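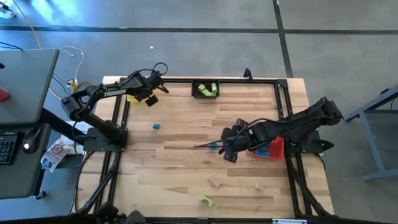

About Telter

Telter supplies wooden blocks, foam shapes and sorting boxes to preschools and early elementary classrooms. The company was founded in Pravness, where its office and packing room remain today.

Our catalog lists 238 items, from plain cubes to arches and trays. Every set is planned around the tabletop - a surface where children can build, sort by color and put things away again.

Telter currently serves 1,774 classrooms. Orders are packed Monday through Friday, and replacement pieces may be requested singly. Schools in the Kwok district may also borrow sets for up to 21 days through our Jamum lending program.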